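Rolomum: Questions We Get Asked

Rolomum is the two-fingered cleaning arm from Gudov, sold as a kit or hired by the month with someone to set it up. These are the questions that land in our inbox, tidied for spelling and, in a couple of cases, for language.

What does it do?

It reaches into awkward white plastic things and gets the bits out. Tubs, bins, liners, the insides of appliances, the corner you have been wiping round for years and calling done. The arm goes in, looks about through the camera at its wrist, picks up what can be picked up and then fetches a cloth pad for what can't.

Is it a robot vacuum?

No. It doesn't roam, it doesn't get stuck under the sofa and it has no opinion on your rugs. You clamp it to a bench or to the trolley and bring the work to it.

How small a bit can it pick up?

Anything from a pea down to a grain of rice, fairly reliably. Smaller than that, the fingers are the wrong tool and the software knows it, or knows it most of the time. Fine grit gets the pad. We have watched an arm make several very dignified attempts at a single coffee ground, and we have since put a limit on that. It now gives up after 4 tries and moves on, which puts it ahead of several of us.

How does it see dirt on shiny white plastic?

With more trouble than we'd like. Gloss throws back the light, and a reflection can look a lot like an edge. Dark specks on white are the easy part. What it finds hard is telling where a flat panel stops and a curve begins, so at close quarters it slows right down and creeps. Please don't stand over it sighing.

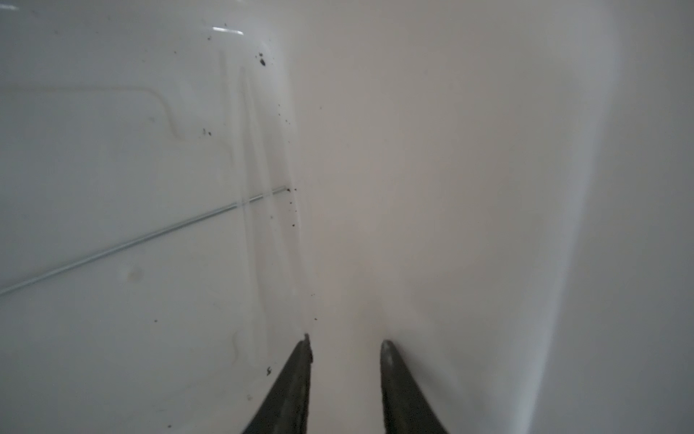
Close in on a glossy white surface, fingers open, dark specks to the left.

Why don't the fingers look new?

They get used. The tips pick up nicks and scuffs, and a small nick makes no difference to the grip. Swap them when they start dropping things they used to hold, or when a rough edge could mark the surface you're cleaning. Run a fingernail along the tip now and then. A spare pair comes in the box, held on by two screws, and the screwdriver is in there too until somebody borrows it.

Will it scratch my nice white plastic?

It shouldn't. The push is kept low and the arm backs off when it meets something solid. That said, grit dragged under a pad will scratch anything, whoever is doing the dragging, so the arm lifts the big bits first and wipes afterwards. If you skip the first part to save time, the scratches are yours.

What about rods, wires and shelf supports?

Show it once. Thin metal parts are easy to miss from some angles, so during setup you move the arm by hand to each one and press the button marked Mind This. It keeps clear after that. If you take the part out for cleaning, tell the arm, or it will go on politely avoiding nothing.

How long does a job take?

A domestic-sized tub takes some 8 minutes if it's merely grubby. Something that has been left in a garage since the last World Cup will take longer. You would be quicker by hand, for the first one. The arm is for people with a stack of them.

What is the difference between Rolomum and the Fröhlich?

The Fröhlich is our older arm. It is bigger, stronger and louder, and it can't get its elbow into anything narrower than a bath. We still mend them but no longer sell them. Fingers from one do not fit the other, however firmly you push.

Who or what is Ima?

Ima is the app. It shows you the wrist camera's view, lets you mark spots the arm has missed and keeps a list of finished jobs. You can turn off the little tune.

Can I hire one before I buy?

Yes. The shortest hire is 4 weeks, and Shih-chieh Siu or one of his team will come out to set it up and show you the ropes. If you buy it afterwards, the hire comes off the price. If you send it back, please empty the crumb tray.

Can it work in the wet?

Damp, yes. Wet, no. The fingers and pad can be rinsed under the tap. The wrist, with the camera in it, can't be, and the warranty is quite firm about that. Drain the tub first.

Is it safe to leave running overnight?

It will stop if it meets an arm, a cat or a closed lid. We'd still rather you were in the building. After 6 stops in one job it parks itself and sends a message through Ima, and it will not start again until a person has come to look.

Where do I send questions that aren't on this page?

Use the contact form, and put the serial number in. It's on the underside of the base, so write it down before you clamp the thing to the bench.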